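## Section 7. Preparing and Placing Seasonal Table Displays

This section applies to all dining rooms and reception areas operated by Limuven at the Nanville and Kang residences. It covers artificial flowers and greenery only.

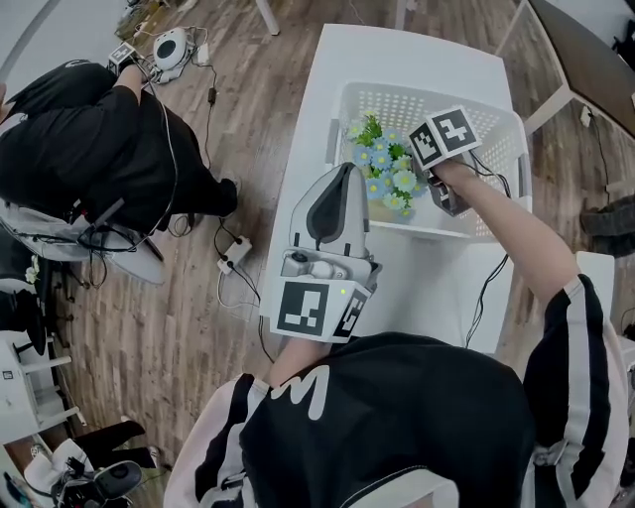

Man-sik Woo asks whether stems may stay on the tables during meals, as the previous edition of this guide was silent on the point. They may, provided that the arrangement meets the height limit in 7.2 and the table is not used for buffet service.

### 7.1 Sorting the stems

1. Clear and wipe a table in the preparation room before opening any storage box.
2. Place the stems in baskets by season. Do not mix seasons in one basket.
3. Inspect each stem for exposed wire, split plastic, and detached petals.
4. Set damaged stems aside. Stems with exposed wire must be discarded the same day.
5. Wipe leaves and petals with a damp cloth and allow them to dry flat.

**Note:** Fabric petals may lose color if washed in hot water. Use cool water and no detergent.

### 7.2 Filling the vases

Use the Wostiten weighted vase unless the room plan specifies another type. The finished arrangement must not stand more than 8 inches above the tabletop, so that seated residents can see one another across the table.

1. Check that the rubber ring on the base of the vase is in place.
2. Insert the foam block and press until it meets the bottom.
3. Trim the stems with wire cutters. Scissors must not be used.
4. Begin with greenery at the outer edge, then add no more than three flowering stems.
5. Turn the vase a full circle and correct any gaps.

**Caution:** Cut wire ends are sharp. Wear gloves while trimming, and collect all offcuts in the metal tin. Offcuts must not be placed in bagged waste.

### 7.3 Placing the displays

1. Place one vase at the center of each table. On round tables, keep the vase clear of the seam between the leaves.
2. Leave tables beside radiators and heat lamps without a display.
3. Confirm that no arrangement blocks an exit sign, call button, or table number.
4. Record the room and the season on Form 2873 and leave the form at the reception desk.

Displays must be in place before breakfast service begins. Where a room is in use overnight, staff may complete the work after the last meal of the previous evening.

**Caution:** Some residents may attempt to eat small decorative parts. Berries, beads, and loose moss are not permitted in any dining room. Report a missing part to the floor supervisor at once.

### 7.4 Changing and storing

Winter displays are removed at the end of February. Spring displays may be prepared beforehand but should remain in covered boxes until the change is made.

1. Remove the stems from the foam one at a time, holding them near the base.
2. Return the stems to the box marked with the correct season.
3. Replace any foam block that crumbles or no longer grips.
4. Stack boxes no more than three high, with labels facing the aisle.

Requests for replacement stems should be sent to Gyu-bin Heo at the Kang residence. State the color, the quantity, and the room for which they are required.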